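Chapter 7
Practicing in Kitchens That Don't Exist

I spent most of one January trying to get a two-armed robot to pick things up off a counter. It was a perfectly good robot and a perfectly good counter, and by the end of the month I had a controller that worked beautifully as long as you never moved the lamp. I mean that literally! Somebody borrowed the lamp for a desk down the hall, and my success rate fell through the floor. (I got the lamp back. I'm not proud of how.)

If you've worked through Chapter 6, you already know the name for what I'd done. I'd trained a policy on one room, and it had learned the room. It knew the shine on the countertop and the shadow under the cup, and it leaned on those things because they had always been there. The arms were doing something that looked like grasping, but a good part of it was memory.

So this chapter is about the fix that got me out of that hole, which goes by the name of scene randomization. The idea is simple enough to explain over lunch. You build your kitchen in a simulator, and then you let the computer rebuild it over and over, with new walls, a new floor, a new counter, different clutter, doors open or shut, pictures hung in odd spots. The robot stays the same. The task stays the same. Everything else is up for grabs, and the policy has to find whatever is left that it can count on.

The simple idea has some fiddly parts, and we'll spend most of the chapter on those. How much should you change at once? Which changes matter to the camera, and which ones matter to the fingers? A red wall changes only what the robot sees. A heavier bottle changes what the robot feels, and you can't tell by looking. I like to keep these two in separate piles, visual and physical, and turn them up one at a time. My students always want to turn up everything on day one, and then they come see me because nothing is learning. I did exactly the same thing, so I keep a chair ready.

Our running example is a system called Lirnotance, which I'll use all the way through to Section 7.5. It's a scene generator with a big bag of surfaces, furniture and small objects, plus a set of rules for putting them together. For the main experiment we had it make 360 kitchens. We trained on most of them and held back 36 that the policy never got to see until test time. The held-back ones are the kitchens I care about, and when I talk about results later on, those are the rooms I mean, unless I say otherwise.

One warning before we go on. The rooms are going to look strange to you. You'll want to reach in and tidy them, and tone down the colors, and make the whole thing look like a place where a person might cook an egg. Try to resist that for now. A kitchen with dark red walls and an orange door is doing its job if it stops the policy from deciding that walls are beige.
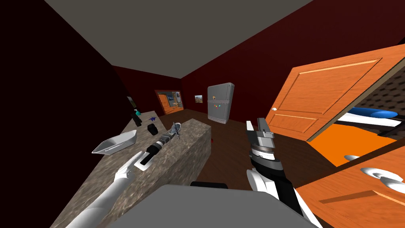
Adanech Dinsa thinks I oversell this. She read a draft of the chapter and wrote in the margin that strange colors are the cheap part, that a policy can learn to ignore paint in an afternoon, and that I ought to be a lot more worried about friction and about where the objects get placed. Then she added, a bit lower down, that if every cup stands upright in training, I shouldn't act shocked when the first cup lying on its side ruins my week.

She's right about the cup, and I've moved placement up to Section 7.2 because of her note. On paint I only half agree. It's cheap to randomize, sure, but leaving it out cost me that whole month with the lamp, and you'll see in the exercises that a policy trained without it can look just fine until you change one surface.

Here's how we'll go. First we'll write a tiny generator of our own, small enough that you can read every line, with a counter and a handful of objects. Next comes placement: how to scatter things so they're varied but still reachable, and what to do with the layouts where one object has landed inside another (you will get these, and the physics engine will fling them across the room). After that we turn to the physical pile, meaning weight, friction and the delay between a command and a motion. Finally we measure, on the held-back rooms only.

You'll need the two-arm controller you built in Chapter 5. If yours still drops things now and then, bring it along anyway. Set the random seed to 14 before you start so that your rooms match the ones in the worked solutions, and save a copy of your Chapter 6 policy somewhere safe, as we'll be running it again in the first exercise.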